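# Show me the twentieth tray

Flirnbridge wants us to believe that anybody with a kitchen table can teach a robot. Their Jasia kit is a pair of hand-held grippers with a marker cube on the back of each one, plus a subscription to the software that turns your movements into training data. You do the chore, the robot learns the chore. That's the pitch. 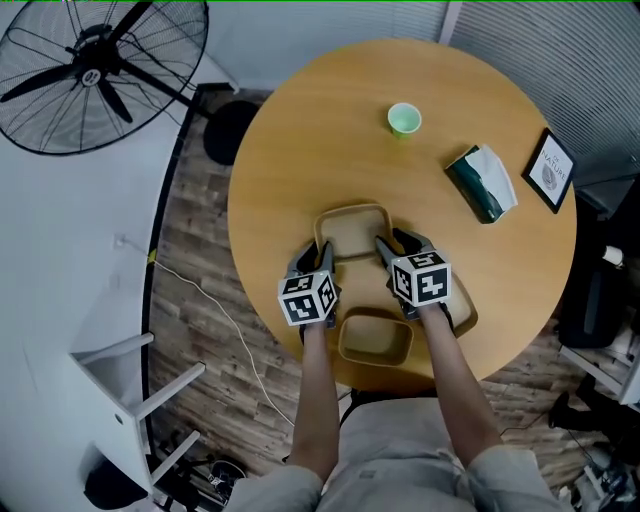 I've sat through it twice now, and both times I left with the same complaint. Doing a chore with grippers in your fists is easy to sell and hard to judge. A person picking up a lunch tray brings a lifetime of picking up lunch trays. If it starts to slip, you fix it before you've noticed. How much of that makes it into the recording? Harpreet Perron, who gave the demo in December, told me "most of it." I asked for a number and got a brochure.

The brochure promises a working skill from 60 recordings. Working how? On the same table, with the same tray? Kirsten Marchand at Fortin bought 2 kits last spring and says her team spent more time sorting bad takes than making good ones. She still likes the hardware. So do I, to be fair. The jaws close cleanly and my wrists held up for about 20 minutes.

But a comfortable handle is a low bar for a product that bills monthly. Vonditz at least publishes its failures, even the ugly ones. Until Flirnbridge does the same, with a robot arm doing the lifting and no human hands anywhere near it, I'd rent the kit before buying it.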